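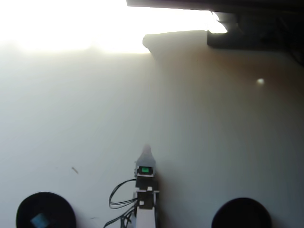

Die Tageslichtlampe Lillen von Tikkanen steht seit Februar bei mir am Fenster, und benutzt habe ich sie fast jeden Morgen. Gekauft habe ich sie für das Arbeitszimmer, das nach Norden geht und vor neun Uhr kaum hell wird. Auf hellem Boden ist starkes Licht von der Seite ein Problem: Links oben ist dann alles nur noch weiß, erst nach rechts hin wird die Fläche wieder graubeige, und so möchte ich keinen Arbeitsplatz haben. Die Lillen lässt sich zum Glück weit herunterdimmen.

Der Aufbau dauerte keine 3 Minuten. Fuß anschrauben, Kabel einstecken, fertig. Der Arm ist 70 cm lang und hält die Position, nur das untere Gelenk musste ich nach zwei Wochen nachziehen. Einen passenden Schlüssel legt Tikkanen nicht bei.

Die Helligkeit reicht zum Lesen und Zeichnen gut aus. Auf niedrigster Stufe ist ein leises Summen zu hören, tagsüber stört es mich nicht. Die Taste am Kopf reagiert manchmal erst beim zweiten Drücken.

Bezahlt habe ich fast 238 Euro, das ist viel. Mein Kollege Raimo Nurmi hat die Wustance, die weniger kostet, aber nur zwei Stufen kennt und deutlich stärker blendet.

Vier von fünf Sternen, Abzug für das Summen und den fehlenden Schlüssel.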